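Segura In-Sink Drying Rack, Expandable
Neneo Kitchen Equipment — Sink Accessories

Overview

The Segura is an adjustable rack of parallel stainless steel rods that spans a sink basin from side to side. Items placed on the rods drain directly into the basin. The rack can be left in position during normal use of the sink or lifted out by its end tabs and stored flat.

It is intended for small loads: cups, lids, food containers, hand utensils and anything else that comes out of the dishwasher with water still sitting in a rim or a recessed base. Full dinner sets and heavy cast cookware should go on a counter-standing rack such as the Prasari.

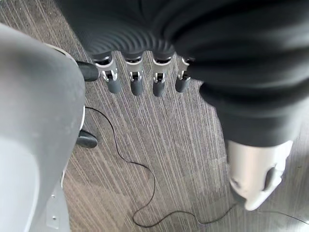

Jointed fingers with black tips, below a black sleeve.

Construction

The rods are stainless steel, 4 mm in diameter, with closed ends. They run parallel across the width of the basin and are held at a fixed spacing by dark plastic clips. The end tabs are gray-blue plastic with a textured underside. One tab hangs over the rim of the basin and the other bears on the opposite rim or, in a double sink, on the divider.

The rack telescopes. Each rod is made in 2 sections, and the sliding fit is tight enough to hold the set width under light load. The rack does not lock. If it will be carried with items on it, support both tabs.

Specifications

Maximum span: 16 inches
Weight: about 2 pounds
Rod material: stainless steel
Tabs and clips: plastic
Finish: brushed rods, gray-blue tabs
Assembly: none required
Dishwasher safe: yes, lower rack, heated dry off

Sink compatibility

The Segura fits drop-in and undermount basins with a flat rim or a counter overhang of normal thickness. On a double sink, it is usually fitted over the larger basin so that the smaller one stays open for rinsing. Check that the divider is level with the rim. A low divider will tilt the rack, and round items will roll toward the lower side.

Measure the inside width of the basin at the top, then again at the point where the rack will sit. Basins with a strong taper or a curved front wall can differ noticeably between the two.

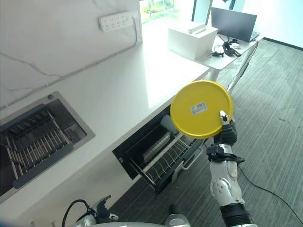

Drawer-type dishwashers have shallow baskets, and flat plastic parts tend to be loaded there at a low angle. Lids with a raised rim hold water as a result. Turn them rim down across the rods when unloading, or stand them on edge against a heavier item. Paper labels should be peeled off before the first wash. Adhesive residue transfers to the rods and has to be removed with cooking oil and a soft cloth.

Cups may be placed upside down or on their side. A cylindrical cup laid on its side will sit in the gap between two rods — turn the open end slightly downward if it has to drain completely. Handled mugs are more stable upside down, with the handle parallel to the rods.
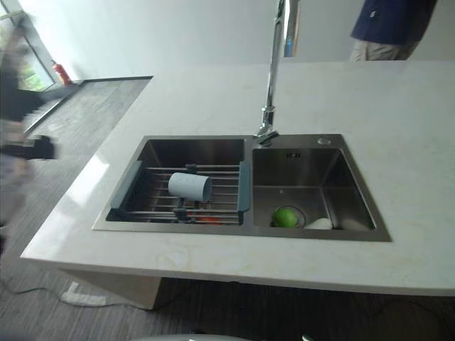
Small objects can fall between the rods. For bottle caps, measuring spoons and similar items, use the Imard mesh tray, sold separately, which rests on top of the rack and covers half its length. Keep the drain strainer in place when the mesh tray is not fitted.

Care

Wash the rack weekly in warm water with dish soap. Extend it fully first so that the sliding sections can be cleaned. In hard water areas, scale will collect under the clips. Soak in diluted white vinegar, rinse, and dry before closing the rack. Do not use chlorine bleach or steel wool on the rods.

Warranty and parts

3 years on the rods. Tabs and clips are wear parts and can be ordered singly. Product questions: Lotte Verstraete, Sink Accessories desk, Neneo.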